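Bunden Slatted Bed Base, Model 605

Product number 3462
Last revised 5/25/19

The Bunden 605 is a slatted bed base intended for guest houses, student residences and staff housing. It is supplied by Stotine and is suitable for use with any standard mattress of matching size. The base is delivered flat in 4 cartons, and all fittings are packed in the carton marked with the product number.

Assembly requires two persons. The side rails should be joined to the head and foot rails before the slats are laid, and all bolts should be left finger-tight until the base stands level. Packing material should be kept until the parts list has been checked - claims for missing fittings cannot be accepted without the carton label.

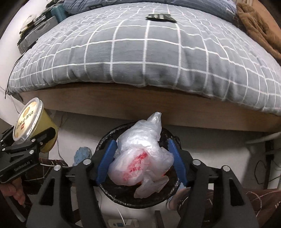 One purchaser, writing from Salinas, reported that the center rail had begun to creak in August and that tightening the bolts a second time had cured it. Stotine now advises all customers to repeat the tightening after the first month of use.

Replacement slats are sold singly under product number 2377. Orders should state the bed size, as slats for the narrow and wide versions are not interchangeable.

Orders are shipped from the Woltatstead warehouse. Delivery to upper floors is available on request and must be arranged when the order is placed. Mattresses, headboards and underbed drawers are sold separately.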